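About Munell

Munell is a small tile and countertop company in Disby. Jörg Ackermann started the business with one van and a wet saw, and he still does most of the measuring himself. We now have eight people on staff and have finished over 909 kitchens and bathrooms.

Most of our work is backsplashes. We set subway tile, mosaic and large panels, and we handle regrouting on older walls.

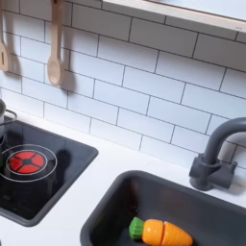 White subway tile in a staggered pattern, dark gray grout

Our showroom on Masilela Road has 50 sample boards you can take home for seven days. Please bring them back clean. Grout colors look different under kitchen lighting, so try a board in the evening before you order. Dark grout hides stains but shows every uneven joint – we charge a little more for it.

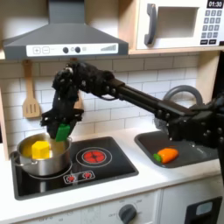

Quotes are free within Disby and the nearby towns. Tell us how you cook when you call. If a stainless-steel pot like this one with the looped handle is in use every night, we will suggest a sealed grout behind the stove and tile that runs up to the range hood. We order our sealer from Cisomeck and keep it in stock.

The showroom is closed for inventory each January.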